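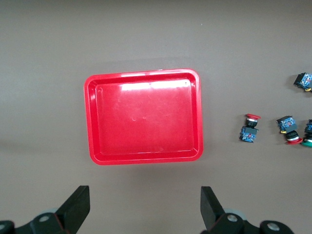
Brarnosbridge Civic Forum > Council and Elections > Standing orders: who decides a question is out of order?

ivlad_r
25/04/2023, 19:12
Looking for the actual rule. At last night's meeting Councilor Tudose asked the mayor whether the Bistau lease had been signed before the vote in October. The chair ruled it out of order as "not relating to an agenda item." The lease payments are in the finance report, and the finance report was item 7. Which section covers this?

plainreader
Section 20. "Questions shall relate to a matter on the agenda or to a report laid before the council." The second half of that sentence is the part the chair skipped.

Matei_ward
Section 20 covers written questions, submitted in advance. Hers was oral. Oral questions fall under 22, and 22 only says "agenda item." I don't like the ruling, but it's within the text.

plainreader
22 opens with "subject to section 20." You can't read it alone.

Matei_ward
"Subject to" pulls in the limits in 20. Whether it pulls in the wider scope is a different matter. The 2000 revision split the two sections on purpose, and the minutes from that year say so.

jurer_st
Do you have a link to those minutes? The online archive stops well short of that.

Matei_ward
Paper only. Clerk's office, bound volume, page 104. They'll copy it if you ask at the counter.

ivlad_r
Thanks both. Follow-up: can a ruling be appealed on the spot? Ruxandra Vlad stood up right after and was told to sit down.

plainreader
Yes, section 31. A member moves to appeal, needs a second, then it goes to a vote with no debate. From the recording, Vlad said "I object." That isn't a motion, so the chair was entitled to move on.

jurer_st
So the mayor avoids a yes or no question over one missing phrase. The lease runs 70 months. People on Jurer Street would like an answer.

Matei_ward
Then Ileana Tudose should file it in writing. The written route gets a reply entered in the record, and plainreader's reading of 20 applies without any argument.

plainreader
Agreed on filing. Still disagree on 22.

ivlad_r
Her office says the written version went in this afternoon. I'll post the reply when it's published with the next agenda packet.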